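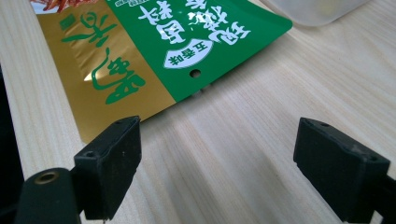
Ralomside opens orders for the Kanden hand-held gripper kit

Hi, I'm Mayu Takeda, and I run the product side at Ralomside. We're a small company, so I write our press releases too, and I'm really happy to be writing this one! Starting in March, anyone can order the Kanden, our two-finger gripper that you hold in your own hand to record the motions you want a robot arm to learn.

Up to now we've only supplied it to a short list of labs and packing companies. They kept asking for spares, then for second kits, then for kits to pass along to partners (we were running out of polite ways to say "soon"). So we've moved into a bigger workshop in Sunum and set up a proper assembly line, and we can finally take orders from everybody.

What changed in this version

Mostly the fingertips. Kanden now comes with flat black rubber pads, and we spent far more time on those than I'd like to admit. Boxes and cups are easy. Snack bags are where people get stuck – shiny film slides, it creases, it throws glare back at the camera, and a bag lying flat on a table gives you very little to grab apart from a curled corner or the edge of a seam. I must have picked up the same packets of five-spice snacks 3,000 times while we were choosing the rubber, and I still like them, which surprised my whole family.

The pads are held on with screws, and a swap takes 4 minutes with the driver in the case. We went with threaded brass inserts in the finger mounts so you can change pads over and over without chewing up the threads.

Emiko Katayama, who heads our hardware team, would like me to mention the grip too. It's lighter at the back than the old one, and your wrist will notice by mid-afternoon.

"People hold this thing all day long," Emiko says. "I wanted it to feel like a decent kitchen tool. If you have to think about your hand, your recordings get stiff, and then the robot moves stiffly too."

What's in the case

Each kit has the gripper with its camera, 20 spare pads, the driver, a charging cable and a printed setup guide. The guide is 13 pages long and I've tried to keep every one of them readable. Recordings save as ordinary video along with a file of finger positions, and you can open both without buying any software from us.

Ordering and loans

Orders go through our website or through Ranasinghe, our distributor, who also handles repairs and replacement fingers. Schools and university groups can ask for a loan kit before they buy. Please do ask, because the loan kits are meant to be used and a few scuffs on the pads don't bother us at all.

Reporters who'd like to try one can write to me at the Ralomside press desk. Tell me what you'd like to pick up with it and I'll pack the pads to suit. Mornings before 10 are best if you want to talk by phone.

Press contact: Mayu Takeda, Ralomside, Sunum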